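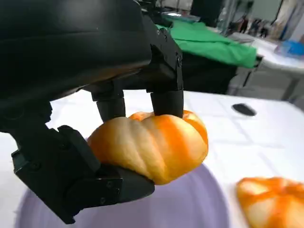 2019년 4월 1일 배포

**지역사회 교정론, 다섯째 단원: 보호관찰과 조건 위반**
담당: Halina Sikora

이 자료는 수업 시간에 제가 말하는 내용의 순서를 따릅니다. 교과서를 대신하지 않으니 4장을 먼저 읽고 오십시오. 지난번에 용어가 어렵다는 의견을 여러 분이 주셔서, 이번에는 용어를 앞에 두었습니다.

## 1. 용어

**보호관찰(probation)**: 유죄가 인정된 사람을 시설에 가두지 않고, 일정한 조건 아래 사회에서 생활하게 하면서 감독하고 돕는 제도입니다.

**가석방(parole)**: 형의 일부를 시설에서 마친 사람이 나머지 기간을 사회에서 보내는 것입니다. 시험 답안에서 이 두 가지를 섞어 쓰는 경우가 매우 많습니다. 시작하는 곳이 다르다고 기억하십시오. 보호관찰은 법정에서, 가석방은 시설에서 시작합니다.

**기술적 위반(technical violation)**: 새로운 범죄는 아니지만 정해진 조건을 지키지 않은 행위입니다. 면담에 나오지 않은 것, 허가 없이 이사한 것 등이 여기에 들어갑니다.

## 2. 조건의 두 종류

일반 조건은 모든 대상자에게 같습니다. 주거지를 신고하고, 담당관의 방문에 응하고, 거주지를 옮길 때 미리 알리는 것입니다. 특별 조건은 사건과 사람에 따라 법원이 더합니다. 치료 프로그램, 야간 외출 제한, 피해자 접근 금지가 흔한 보기입니다.

특별 조건이 많을수록 안전하다고 생각하기 쉽습니다. 그러나 조건이 많으면 어길 기회도 많아집니다. 직장이 멀고 버스가 드문 사람에게 면담과 교육과 검사를 모두 다른 요일에 정해 주면, 그 사람은 일을 잃거나 조건을 어기게 됩니다. 저는 이 점을 수업에서 조금 길게 이야기하겠습니다.

## 3. 연습 자료: Privlow 시

Privlow는 이 과목에서 계속 사용하는 도시입니다. 이번 표에는 보호관찰 대상자가 1,146명 있고, 한 해 동안 위반 보고가 한 번 이상 있었던 사람은 119명입니다. 그중 22명은 새로운 범죄로 보고되었고, 나머지는 모두 기술적 위반입니다.

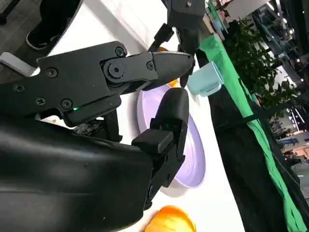
계산할 때 분모를 꼭 적으십시오. 위반 보고가 있었던 사람의 비율은 119를 1,146으로 나눈 것이고, 약 10.4%입니다. 새로운 범죄의 비율은 전체를 분모로 하면 약 1.9%, 보고된 사람만을 분모로 하면 약 18.5%입니다. 세 숫자가 모두 맞지만 서로 다른 질문에 대답합니다. 신문 기사에서 "재범률"이라고 쓸 때 어느 것을 말하는지 확인하는 습관이 필요합니다.

또 한 가지, 이 표는 보고된 위반만 셉니다. 담당관이 말로 주의를 주고 끝낸 경우는 들어 있지 않습니다.

## 4. 위반에 대한 대응

단계는 보통 다음과 같이 올라갑니다.

1. 구두 또는 서면 경고
2. 면담 횟수 증가
3. 조건의 변경 또는 추가
4. 법원에 취소 신청

모든 사건이 1번에서 시작하는 것은 아닙니다. 피해자에게 접근한 경우처럼 위험이 급하면 바로 4번으로 갈 수 있습니다. 취소 절차에서 대상자는 무슨 위반이 문제인지 통지를 받고, 자기 의견을 말할 기회를 가집니다. 증명의 정도가 형사 재판과 어떻게 다른지는 나라마다 차이가 있으므로 다음 단원에서 따로 다룹니다.

## 5. 과제: Nowakowski 사례

읽기 자료에 있는 Nowakowski 사례를 읽고 보고서를 쓰십시오. 대상자는 면담에 두 번 오지 않았고, 그 사이에 직장을 바꾸었습니다. 담당관의 입장에서 어떤 대응을 할지 정하고 이유를 쓰십시오. 분량은 두 쪽입니다.

- 사실과 의견을 다른 문단에 쓰십시오. "불성실하다"는 의견이고, "면담에 오지 않았다"는 사실입니다.
- 대상자의 설명도 보고서에 넣으십시오.
- 선택하지 않은 대응을 하나 이상 적고, 왜 선택하지 않았는지 밝히십시오.

채점은 60점 만점이고, 문법 실수는 감점하지 않습니다. 저도 한국어로 글을 쓸 때 사전을 옆에 두고 씁니다. 제출은 다음 수업이 시작하기 전까지, 종이로 부탁드립니다.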